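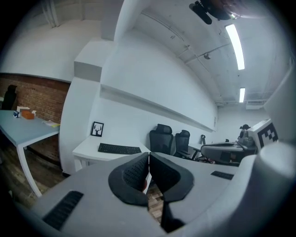 Products > Handheld Grippers > Testa > Demonstration Notes

Testa Handheld Gripper: Demonstration Day, Turnville

5 July 2019
By Dolores Kincaid

The Testa is a two-finger gripper carried by hand and used to record manipulation tasks without an arm. The operator holds the unit, does the task, and the camera on the unit stores what the fingers did. Recorded tasks can then be replayed on an arm fitted with the same finger set. Liser sells the Testa as a single unit or as a matched pair.

We ran a demonstration of the pair at the Turnville office in June. Visitors handled the grippers themselves after a short briefing. The notes below cover the points that came up most and add some detail missing from the data sheet.

Finger pads

The pads are black, curved outward at the rim, with a textured mesh face. They are a wear part. Rated life is 4,000 full closures, after which the face should be checked for shine and lifting at the rim. Pads are replaced as a set. Do not fit one new pad against one worn pad, as the grip will pull to one side.

Housing and vents

The gray housing has black vents on its upper surface. Keep them clear of sleeves and tape. Several visitors rested a palm over the vent while waiting for their turn. Short contact does no harm, but a unit left covered during a long session will shut down and has to be restarted.

Markers

Position tracking relies on square black-and-white markers. Lighting matters less than flatness: a marker that has curled at one corner gives poor readings even in a bright room. Glossy stock should be avoided under tube lights. Print on matte card or order the rigid panels. 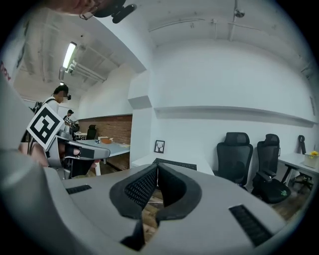 Working in pairs

Two operators can work in the same room if each gripper carries its own marker code. Duplicate codes are the most common setup fault and will show as a position jump in the recording. Check the codes before starting. Operators should also agree on who moves first when both are reaching over the same desk.

An ordinary office is a suitable workspace. Desks can stay where they are. Push chairs in and keep cables off the floor along the walking path.

Recording capacity

Internal storage holds 3,000 short clips at the default setting. Files are copied over by cable and can be opened in Shirazi, our review software. Clips longer than three minutes are split automatically.

Booking a demonstration

Sessions at Turnville are for small groups and include hands-on time with both units. Please state whether you plan to use the single unit or the pair, and which arm you intend to fit.

Related items
Testa replacement pad set
Testa matched pair
Rigid marker panels
Shirazi review software
Liser carrying case, two-unit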